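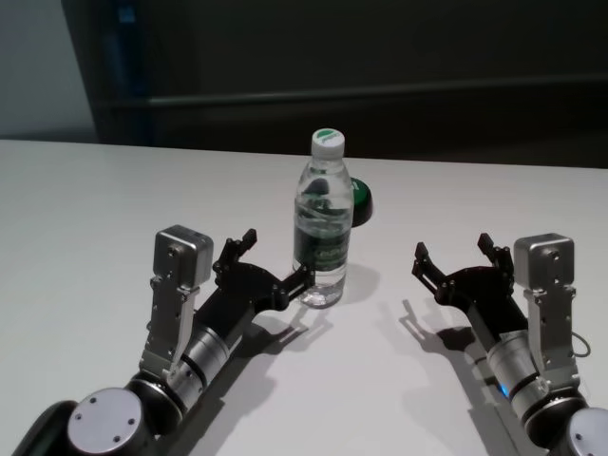

Two-arm cell with a water bottle on the table, left gripper open beside the label.

Print this thread | E-mail this thread
Search this forum: keywords, user name Go Advanced

Bottle handling cell at Prisgate - what changes for the bench crew?

sbrophy
Our packing side at Prisgate has gone over to two-arm cells for odd-shape bottles. I've been on the bench there nine years. The short version is that the lifting is gone and the watching has started. I used to pack 770 bottles on a normal shift. Now I look after two cells and clear whatever they can't pick. My wrists are better. My eyes are worse. Anyone else made this move?
Sorcha Brophy

drindale_nights
We did it at Drindale last July. Same experience with the wrists. What I miss is talking. The bench had six of us in reach of each other and now I'm behind a rail with a screen.

palletpat
Did they keep the head count?

sbrophy
On paper, yes. Two people who left weren't replaced. I wouldn't call that keeping it.

Tóth
I set these up for a living so take this how you like. Clear bottles are hard. The water bends the light and the label may be the only solid thing for the vision to hold on to. You need people who know the product. At my last site the best cell operators all came off the bench, and they moved up a pay grade.

drindale_nights
Ours didn't. Same grade, new job title. The training was 50 minutes and a sheet to sign.

Tóth
Then that's a bad rollout. I don't see how it's the arms' fault.

palletpat
It's the same people deciding both, so I don't see much difference from the floor.

S. Duggan
Siobhán Duggan here, shift lead at Nerkdale. We had 70 stops in the first week and the crew got blamed for the low count. I asked for the stop log to be put up where everyone could read it. Most of the stops were grip faults. After that the target came down until the settings were sorted. Ask for the log in writing.

sbrophy
Thanks, I'll ask for ours. Does yours show who cleared each stop?

S. Duggan
It did. We had names taken off it. Cell number and time only.

Reply | Print this thread | E-mail this thread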